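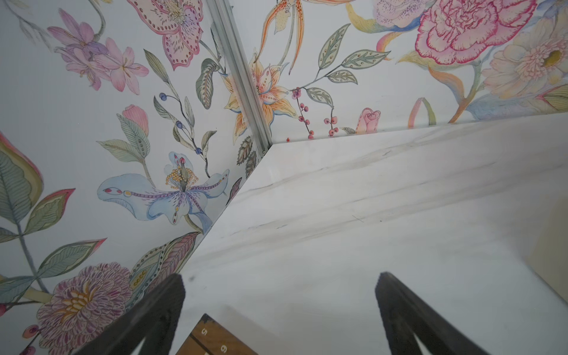
The Ustdale office of Skundura has published its household chores review, dated February 1, 2024. The question put to us was a plain one: can machines do ordinary work in the home yet? A short thread follows.

Our answer is a qualified one. Under steady conditions, with known objects, some chores are within reach. In a lived-in kitchen or bedroom, most are not.

The review covered 849 attempts at 191 small tasks. These included opening drawers, putting away cutlery, folding hand towels and wiping counters. An attempt was stopped after 200 seconds.

Drawers deserve more attention than they receive. A person finds the knob, pulls straight and stops in time without thinking. A machine must judge all of this, and a small error at the start becomes a jammed drawer at the end.

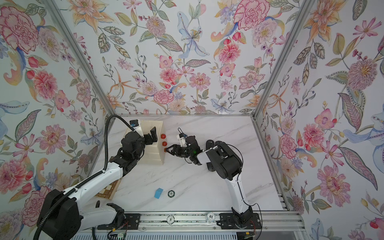

Two arms are helpful where one must steady a piece of furniture while the other pulls. They also double the planning, and the arms must keep out of each other's way. We advise buyers to ask for results with light, unfixed furniture.

Maj-Britt Söderlund, who led the review, writes: "We would not yet leave a machine alone with a full chest of drawers. We would let it work beside a member of staff."

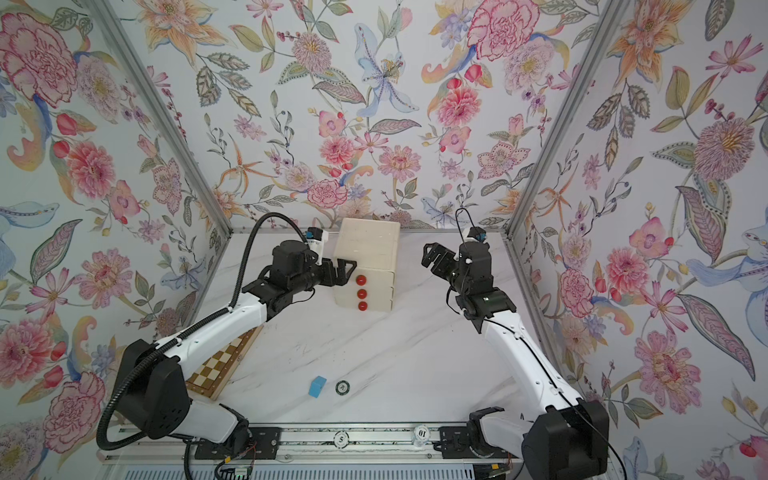 Two arms at a cream-colored three-drawer box with red knobs.

On the shop floor the outlook is better. Parts arrive in the same place, the light does not change and shelves stay put. Our partners at Naciri report that sorting small stock is the chore they would hand over first.

Laundry remains the weakest area. Cloth does not keep its shape, and towels were the task most often stopped on time.

A second round is planned for March with Ovent and will cover cupboards and hinged lids. Care homes and small shops wishing to suggest a chore may reply to this thread.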